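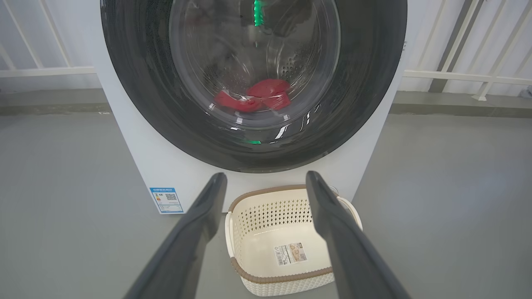

Siyabonga Van Wyk wrote in to say that his planner kept calling the drum empty with one item still in it, and asked whether a better camera would fix it. Probably not. Try the software first.

Laundry tips: getting the drum check right

Mask the door before you segment. Glass throws bright streaks, and most segmentation models will turn a streak into a sock sooner or later. Fit a circle to the dark outer ring, shrink it a little, and ignore everything outside it. Then drop any pixels that are close to saturated.

Take more than one view. Move the wrist a few centimeters between shots and compare. Cloth stays put on the drum wall. Reflections slide. We use 4 views in Clanuvon and keep a detection only if it shows up in 3 of them.

Don't trust depth through glass. Use the color image to decide whether something is in there, and wait until the door is open before asking for a grasp point.

Watch out for the holes. A perforated drum gives a depth map full of speckle. A median filter helps. So does fitting a cylinder to the drum and keeping only the points that stand clear of it.

Make "unknown" a real answer. The old Brurker node returned true or false, and when it couldn't tell, it said empty. Add a third state and have the planner ask for another look.

Put the basket in the collision map. People add the machine and forget what is on the floor in front of it. Door swing matters too. Set the basket as a movable object with its own frame, and update that frame every time the arm comes back to the start pose.

Test on red and on gray. Bright red cloth is easy and will make your numbers look good. Guðlaug Ketilsson ran 148 saved shots through the Giris viewer one Saturday, and almost all the misses were gray or white items lying against the steel.

Log the picture along with the decision. When the planner says the load is finished, save the view it used and the mask it drew. It takes very little disk space, and you can replay the bad ones after each model update.

Settings for the older Kárason driver are on the next page.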